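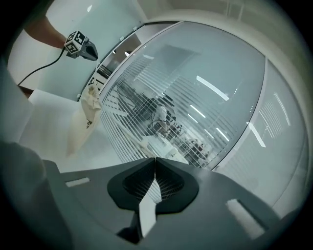 Curved glass partition, slatted blinds behind, strip lights showing in the glass.

April, 4.10 pm. Womus room, glass and blinds check. Reflections still the main nuisance — can read the ceiling strips off the glass from most seats.

Tried slats at 5 settings, wrote them up on the Buson sheet. Steeper is better but the room goes gloomy. Lux at table 136 with slats open, 109 shut. Meter was drifting a bit so do teh shut one again.

White wall fine, leave it. Soffit needs nothing.

Ask Sanilgate re matt film, about 7 m of it. Measure along the curve, not straight accross — got that wrong last time.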